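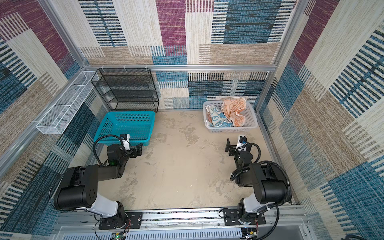 Flirnero phone stops fast charging partway through
Home / Community / Phones and Tablets / Charging and Battery

posted by plainjack_socket

I have a Flirnero that came with an 18 watt charger in the box. Until the last system update it showed "Fast charging" on the lock screen the whole way up to nearly full. Now it says that for roughly 15 minutes and then drops to plain "Charging". From there it crawls. An overnight charge is fine, but I used to be able to plug it in at breakfast and leave with enough for the day.

What I have tried so far:
Restarted the phone.
Cleaned the port with a wooden toothpick.
Used a Codley charger from my old tablet. Same result.
Turned off the always-on display.

I have not done a factory reset and would prefer to avoid one. I use the Lại launcher with a lot of folders set up, and I don't think the layout backs up with everything else. The battery page in Settings says "Good" and gives no other detail. The phone does get warm on the back near the camera while it is charging, though I couldn't swear it is any warmer than before. I keep it in a rubber case and charge it on the bed or the arm of the couch.

Is this the update, the battery, or the cable? It is out of warranty, so I would be paying for any repair.

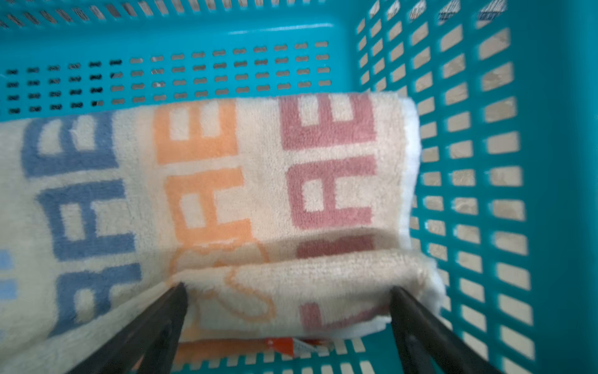 Page 1 of 1

3 replies, sorted by oldest first

posted by Codley_tablet_owner

Same thing on mine. Annoying. I just charge it at night now.

posted by thirdport

It is probably heat. The phone slows the charging down by itself once the battery gets to a certain temperature, and the message on the lock screen changes when that happens. My guess is that the update lowered the point where it steps in. The release notes for mine only said "improved battery protection", so I can't prove it.

You can check this without buying anything. Let the phone cool down with the screen off, take it out of the case, set it on a hard table and plug it in when it is below half. Don't use it while it charges. If the fast charging message stays on a lot longer than it did before, you have your answer and the battery and cable are likely fine.

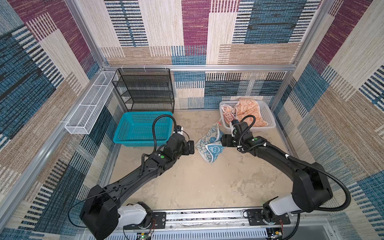
Where you leave the phone matters more than the brand of charger. A bed is one of the worst places, as the mattress and covers wrap around the back of the phone and the warm air has nowhere to go. A bare table is better, and something with holes in it is better again. An empty plastic basket like the turquoise one in the picture would do if you turned it over and laid the phone flat on the bottom, provided the bottom has openings like the sides. I use a wire cooling rack from the kitchen. It looks silly on a nightstand but it works.

Also check what is running. Open Settings, then Battery, then App usage, and look at the hour when it was plugged in. Photo backup is a common one. It waits for the charger and then keeps the processor and the Wi-Fi busy the entire time, which adds heat just when you don't want it. There is a setting to make it wait until the battery is full.

Skip the factory reset for now. If you do end up needing one, Lại has its own export under Backup and restore. It saves a small file that you have to copy off the phone yourself.

posted by pocket_lint_800

Agree with most of that, but don't rule out the cable yet. You say you tried another charger. Did you swap the cable too, or plug the same cable into the Codley brick? A worn cable can start out at full speed and then fall back when the phone senses the voltage dropping. Mine did it for weeks before it quit altogether. Borrow one that you know fast charges somebody else's phone.

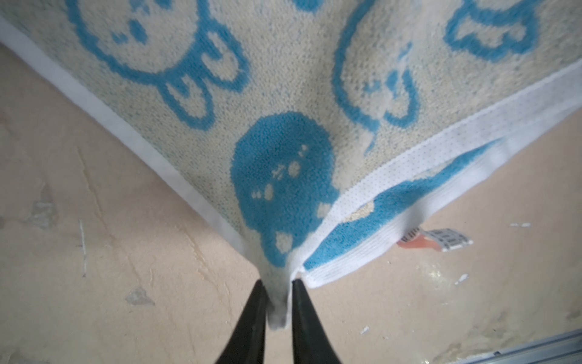 Battery age is the other thing. "Good" on that page covers a wide range. If you can find the cycle count (on my Flirnero it is under About phone, then Battery information) and it is anywhere near 800, I would expect slower charging and more warmth no matter what you do. The case makes it worse, and so does soft stuff underneath. Terry cloth, like that big cream-and-blue towel, has thick loops that trap air and hold heat against the phone, and a couch arm is not much different. I had mine on a folded bath towel next to the sink for months and the back was always hot when I picked it up – moved it to the tile shelf and that stopped.

If it comes to a new battery, get a price from an independent shop first. The one in Plernumthorpe did mine in an afternoon with a 12 month guarantee on the part. Ask whether they reseal the back, and take the SIM out before you hand it over.

posted by plainjack_socket

It was the same cable both times, I didn't think of that. Will try the table with the case off tonight and a different cable after that. Cycle count says 412.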